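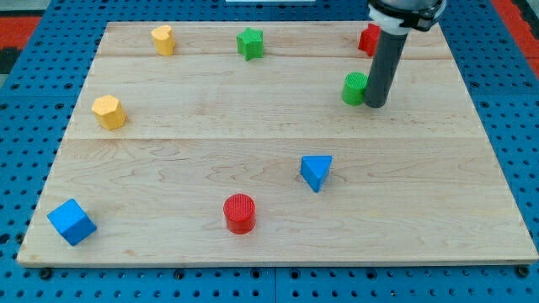
Wednesday, December 13, 2023

Seon-mi wants the Christmas cookies iced by Saturday and I have not so much as bought butter. Every year I tell her I'll do two kinds, and every year she hears six. The recipe is her mother's, written on the back of a Miltport ferry timetable, and it calls for "enough flour," a quantity I have been chasing for eleven winters. She has also sent a list of shapes, in order of importance, with a note that snowmen are "optional but noticed." I own three cutters and one of them is a duck. What I'd like is to make nothing but stars and hearts, plain chunky ones like the green star and the yellow heart among those wooden blocks, and let people imagine the reindeer. A heart upside down is nearly a reindeer if you've had enough of Dae-han's punch.

Went to the store in Landeg at lunch for the butter. Came home with candles, a bath mat and no butter. In my defense the bath mat was marked down and the butter was not. Stood in line behind a man returning a single slipper. He had the receipt. They gave him the full amount, and I have thought about it all afternoon.

Bit-na called at four to ask if I'd be hurt if she and Seung-woo drove up on the 25th instead of the 24th. I said of course not in the voice I use when I am. She said, "You're doing the voice." So I did the other voice, the bright one, and she said that was worse. We settled on the 24th, late, and they'll eat in the car. I'm to keep a plate warm anyway. Last time I kept a plate warm for Seung-woo it was in there so long he asked if it was jerky.

The drive is 117 miles, which he will tell us when he gets here. He will also tell us what the gas cost in August.

Heat made its knocking noise again. The man from Skirnel quoted me $300 to look at it, or $333 if he comes on a weekend, and the extra thirty-three dollars must be for the sigh. Da-eun says hers knocked for two years and then quit on its own. I asked if she meant the knocking quit or the furnace did. She had to think.

Cards: wrote nine, mailed none. I can't find the stamps and I refuse to buy more, having bought more last year when I couldn't find the ones from the year before. Somewhere in this house is a small fortune in flags. Looked in the desk, the other desk, and the drawer with the takeout menus. Found the missing hinge from the bathroom cabinet and put it somewhere safe, so that's gone.

Raining now. Soup for dinner, standing up. Tomorrow: butter, post office, call Dae-han about the folding chairs before he lends them to his church again. Move the bath mat. It's blue and the bathroom is very green and I see now why it was marked down.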